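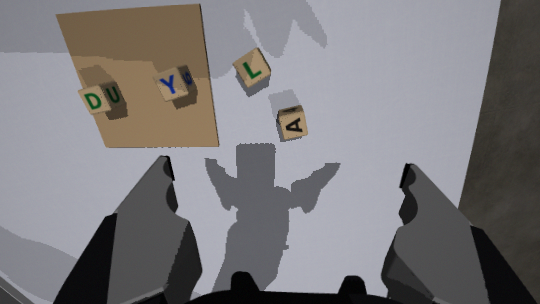 Relatório de andamento - Oficina de Alfabetização de Adultos, Kindville
Outubro de 2022
Para: Fundo Costello
De: Larysa Yurchenko, coordenação

Resumo rápido, o detalhado segue com as contas.

Turmas. Duas abertas desde março, tarde e noite. 13 alunos na da noite, 8 na da tarde. A da tarde perdeu gente em agosto por causa da colheita, três já avisaram que voltam. Fila de espera só para a noite - precisamos decidir se abrimos uma terceira turma ou se aumentamos a sala.

Conteúdo. Vogais e famílias silábicas fechadas nas duas turmas. Noite já lê bilhetes curtos, conta de luz, bula (com ajuda). Tarde ainda insegura em lh e nh, vamos repetir a unidade inteira. Ditado semanal mantido. O caderno Ondis funcionou bem nas primeiras lições, mas as letras são pequenas demais para quem está sem óculos. Pedimos a versão ampliada, sem resposta até agora.

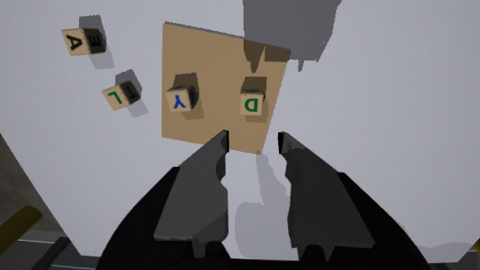

Exames de vista: parceria com o posto fechada, faltam as datas. Enquanto isso fotocópia em A3, o que come o orçamento de papel.

Gastos. Transporte dos alunos da zona rural 900, fotocópias e papel 437. Lanche ficou dentro do previsto. A rubrica de papel estourou, peço autorizaçao para remanejar o que sobrou de divulgação. Recibos com a prestação de contas, falta um do transporte - já cobrei.

Equipe. A segunda monitora saiu em setembro. Substituta em treinamento, começa sozinha na turma da tarde assim que terminar a unidade repetida. Formação com a Plovisness adiada duas vezes por eles, remarcando. 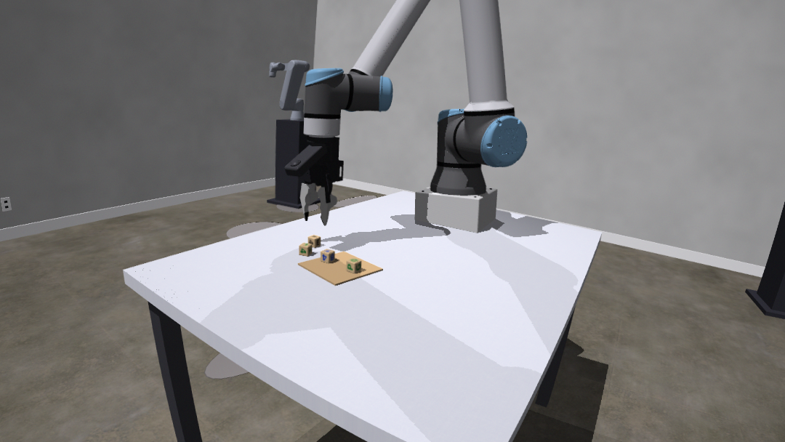 Cubos de madeira com letras e placa sobre a mesa branca.

Pendências:
- resposta sobre a terceira turma
- autorização do remanejamento
- caderno ampliado
- datas do posto

Próximo passo é a avaliação de leitura individual, texto curto e conversa, sem nota. Resutados vão no próximo relatório. Se puderem responder o remanejamento antes do resto, agradeço, o papel acaba primeiro.

Larysa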